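Goltus housekeeping automation, progress report for August

In August our staff at Brorno continued the bed and clothes tasks with the hand grippers. We recorded 97 tasks, and 15 must be repeated.

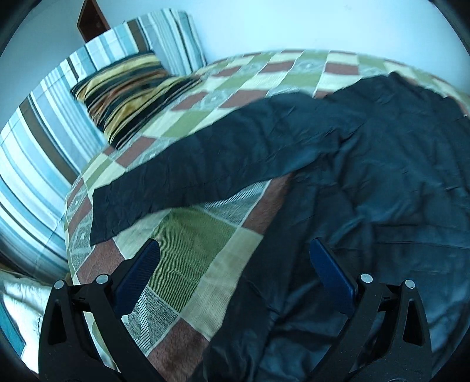 Gripper at work over a bed, dark fabric on patchwork bedspread.

The two oldest colleagues moved from lifting work to checking the records. They are less tired, but they ask for more training. We plan this with Coppens next month.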